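Build thread, part 4: the two hand-held grippers, on the shared bench at Trultlow. The job is the hallway tray problem. Keys and a wallet go in, keys and a wallet come out. The key ring is the bad one because the wire is thin and the tags drag.
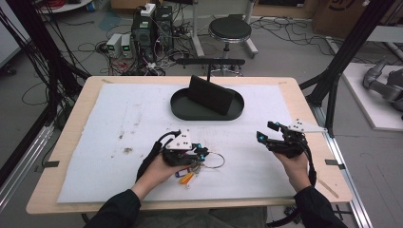 2 min read

Left gripper has the ring, tags still on the foam. I close on the wire and leave the tags alone. Closing on a tag gives you a tag and 18 ways for everything else to swing.

Jaw travel is set by a printed stop, version three. Versions one and two flexed. Logging runs at 100 Hz per side over cable. I tried wireless in March and lost packets whenever the laser cutter was on.

Wallet next. Wide jaws, straight approach, square up before closing. Leaning against the tray rim is the easy pose. Flat on the bottom is still unsolved.

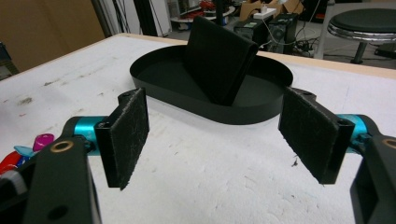 Posted in: Trultlow Shared Workshop / Automation Group

Pads are fuzzy and they shed. Bare plastic slid on anything smooth, rubber grabbed too early and twisted the part. These pads have 247 closes on them. I'll swap at 300 and compare.

Two-handed moves are a separate log. Both grippers face inward, and any height mismatch shows up as roll in the part. Fix was a shared zero: touch both tips to the bench, reset, then lift.
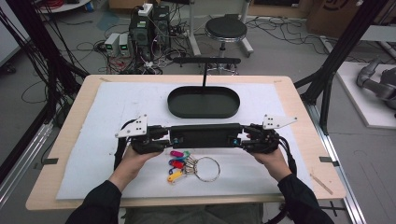

Nikau Goodwin replied that the zero will drift once the joints warm up, and asked whether I re-touch between runs or only at the start of the day.

Only at the start, so far. I'll log it both ways on Saturday and post the offsets. STL for stop v3 goes up after that.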